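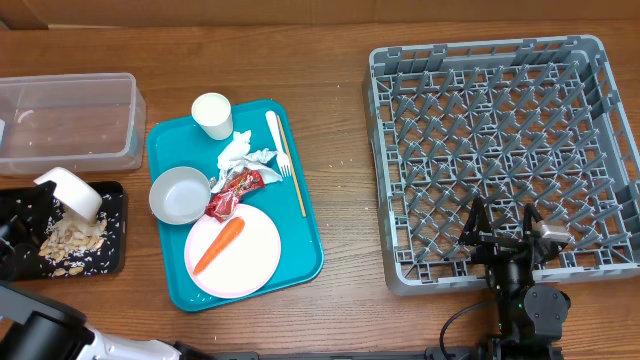 求助:两指夹爪的指尖怎么选,Plavell 平行爪和 Jemo 软指用过的请进

楼主 北窗有风
发表于 2025年7月9日

大家好,我是第一次在这个版面发主题。中文不是我的母语,如果有的句子不自然,请大家原谅,也欢迎直接改正我。

我们小组现在做双臂的餐后整理任务:把餐盘上的东西分类,垃圾放一边,餐具和碗盘放到沥水架。两条手臂装在同一根横梁上,控制是主从遥操作,先收数据,后面再训练策略。手臂本身我比较满意,问题集中在夹爪。

我手里有两套可以比较:

一、Plavell 的平行夹爪,硬指,指尖可以换。行程够用,夹持力可以在软件里设上限。
二、Jemo 的软指,硅胶材料,弯曲后包住物体。需要单独的控制盒。

我按照物体分别试了一个星期,说一下目前的感觉。

胡萝卜这一类比较粗的东西,两套都没有困难。软指更稳,硬指如果夹在细的一头,会慢慢转动。

一次性纸杯,软指明显好。硬指的力如果不限制,杯口就变形,变形以后再放到别处,它就站不住。

塑料叉子和筷子,平放在托盘上的时候,软指几乎不能用。指头太厚,从侧面进不去,只能把叉子推到托盘的边上,借边缘让它翘起来。硬指装薄的指尖可以直接夹,但是对高度很敏感,低一点就顶到托盘,高一点就夹空。

揉成团的餐巾纸和零食包装袋,两套都可以,不过包装袋表面滑,硬指上最好贴一点东西。

盘子放进沥水架,这一步我最头疼。架子上的立柱之间距离小,软指拿着盘子进去,指头先碰到立柱。硬指可以进去,但是松开的时候需要张开的空间,常常把旁边的盘子也碰歪。

我的想法是放弃软指,全部用硬指,然后认真设计指尖。想请教:指尖用什么材料?左右两个指尖需要一样吗?有没有人在同样的任务里坚持用软指并且成功的?

2楼 铁皮暖壶

软指做餐具基本是给自己找麻烦,早点放弃早点解脱。

指尖材料:我们用过三种,打印的 TPU、打印件外面套硅胶管、薄弹簧钢片。夹叉子这种扁的东西,钢片最好,因为它可以薄,而且碰到桌面会弯一下,不会把电机顶到过流。缺点是夹光滑的圆东西会滑,要在内侧贴防滑条。

3楼 橘子皮晒干

不太同意二楼。“放弃软指”说得太快了。楼主的任务是双臂,为什么两边一定要一样?一边软一边硬,软的那只负责扶托盘、拿杯子、抓餐巾纸,硬的负责叉子和进架子。我们在 Beneš 的双臂平台上就是这么配的,用了快半年。

4楼 铁皮暖壶

回复3楼:你们是写好的动作还是学出来的策略?如果是遥操作收数据,左右不一样,操作员要一直想“这个东西该用哪只手”,数据会很乱。而且一个东西刚好在另一边的时候怎么办,每次都要交接一次,一条数据的长度就上去了。

5楼 橘子皮晒干

回复4楼:是学出来的。交接确实多,这个我承认。但是操作员练两天就习惯了,没有你说的那么乱。人吃饭也是一手拿碗一手拿筷子。

6楼 楼主 北窗有风

谢谢两位。我补充一点情况。

左右分工这个办法我考虑过,但是我们的布置是托盘放在中间,沥水架在右边,另外一个收纳盒在左边。如果右手是硬指,左手是软指,那么叉子和筷子在托盘右侧的时候没有问题,在左侧的时候右手也能够到,只是姿态不好看。最麻烦的是米粒和花生。

我们故意在左边放了一个黑色浅盘,里面撒了生米,还有从杯子里倒出来的去皮花生,左手要先把倒下的杯子扶起来,再处理花生。一颗一颗夹花生,软指做不到。我试了半个下午,最后花生没有夹起来,米跑到桌上很多。

7楼 慢半拍的示波器

花生不要一颗一颗夹。给手臂一个工具,小刮板或者勺子,让它推成一堆再铲。夹爪选型的时候把“能不能握稳一个勺柄”列进去,比“能不能夹一粒花生”有用得多。

握勺柄的话,硬指内侧要开一个 V 形槽,不然勺子会在手里转。

8楼 铁皮暖壶

V 形槽同意,但是有槽以后夹薄片就差了。可以上半截开槽,最前面留一段平的。平的那段留 7 毫米够了。

9楼 慢半拍的示波器

7 毫米对叉子够,对盘子边不够。盘子重心离夹持点远,转动力矩大,平的那段太短盘子会往下低头。我建议长一些,至少先做两种试试,打印件又不贵。

10楼 小站台

借楼问一下,Plavell 的爪子能不能读到真实的夹持力?我看他们页面写的是电流换算。我现在用的是 Plitex 的小爪,什么都读不到,夹纸杯全靠运气。

11楼 楼主 北窗有风

回复10楼:只有电流换算,没有真正的力传感器。我用厨房秤和一个小支架做过简单标定,把指尖压在秤上,记录设定值和读数。设定比较低的时候偏差很大,设到秤上显示 700 克以上才比较线性。纸杯需要的力比这个小得多,所以在纸杯这个任务上,这个读数我不相信,只用位置控制,闭合到固定的开口就停。

回复7楼和8楼:勺子的主意很好,我没有想到。我明天就打印带槽的指尖。

12楼 橘子皮晒干

位置控制加一点软垫其实就够了。软垫自己变形,等于一个弹簧。你看,最后还是要软的东西。

13楼 铁皮暖壶

软垫和软指是两回事,不要偷换概念。

14楼 橘子皮晒干

好好好,两回事。

15楼 山药炖排骨

说一个没有人提的:腕部相机。夹爪换了以后相机的视野也跟着变。我们之前换成宽指尖,指头把腕部相机的画面挡掉一大块,叉子在两指中间的时候根本看不到,策略学得很差,查了很久才发现是这个原因。后来把指尖改窄,又把相机支架抬高 22 毫米,成功率才回来。

所以楼主先定指尖,再收数据。不要收到一半换指尖,前面的数据混在一起用效果不好,我们吃过亏。

16楼 楼主 北窗有风

回复15楼:这个提醒很重要,谢谢。我们在6月已经用原厂指尖收了 59 条数据,看来只能当作练习了。

请问你们有没有在指尖上做颜色标记?我听说指尖如果全部是黑色,放在黑色的浅盘上面,画面里很难分清楚指尖和背景。

17楼 山药炖排骨

做过。最前端贴一小块浅色胶带就行,操作员看着也舒服。注意不要用反光太强的,灯一照画面里一个白点,每个角度不一样。

18楼 慢半拍的示波器

金属指尖也有这个反光问题,钢片建议喷一层哑光。

19楼 铁皮暖壶

喷漆夹几百次就掉了。我们直接用砂纸打毛,反光小,摩擦也大一点。

20楼 小站台

沥水架那一步我有不同看法。楼主说松开的时候碰到旁边的盘子,这个和指尖关系不大,是进入的方向不对。如果手腕转九十度,让两个手指沿着槽的方向……等一下,我再想想,这样盘子的面就不对了。

21楼 橘子皮晒干

哈哈,盘子的面就是和槽平行的,手指夹在盘子两面,张开的方向一定和槽垂直。没有办法的。只能夹盘子上沿,放到底以后少张开一点,往上抽。

22楼 小站台

对,是我想错了。那就限制张开的行程,松到刚好放手,抬起来以后再全部张开。

23楼 楼主 北窗有风

限制张开行程这个办法,在遥操作里怎么实现?我的主手是扳机式的,操作员一松就全开了。

24楼 小站台

加一个踏板或者按键,踩下去的时候把从手的最大开口限制住。我用 Plitex 的时候写过,就几行代码,在发送指令之前做一个截断。记得把截断以后的值存到数据里,不要存扳机的原始值。

25楼 铁皮暖壶

或者什么都不加,让操作员练手指。我们的人练过以后,扳机可以停在任何位置。加按键以后,同一个扳机动作对应两种结果,我不喜欢。

26楼 小站台

存的是截断后的值,策略看不到扳机,没有你说的问题。

27楼 楼主 北窗有风

我先把目前的计划整理一下,如果哪里理解错了请指出来:

左右两边都用 Plavell 硬指,软指先收起来。指尖用打印件做主体,前端平,后半截开 V 形槽,平的部分做长短两种来比较。内侧贴薄硅胶垫。最前端贴不反光的浅色标记。钢片方案作为第二步,主要看叉子和筷子。腕部相机的位置等指尖定下来再固定,然后重新开始收数据。花生改用勺子或者小刮板。沥水架那一步先试踏板限制开口,如果操作员觉得别扭就取消。

橘子皮晒干的一软一硬方案我没有放弃,等硬指的基线做完了再比较一次。

28楼 橘子皮晒干

可以。比较的时候请用同一个操作员,同样的物体摆放,不然比的是人。

29楼 山药炖排骨

硅胶垫记得备几份,沾了米粉和油以后摩擦完全不一样,我们每天开始前用酒精擦一遍。

30楼 慢半拍的示波器

指尖文件画好了能不能发上来?我这边也是 Plavell 的接口,可以帮你打一套尼龙的试试。

31楼 楼主 北窗有风

可以的,画好我就上传。安装孔我是按照自己手里这一只量的,不知道不同批次是否一样,你打印以前最好先量一下。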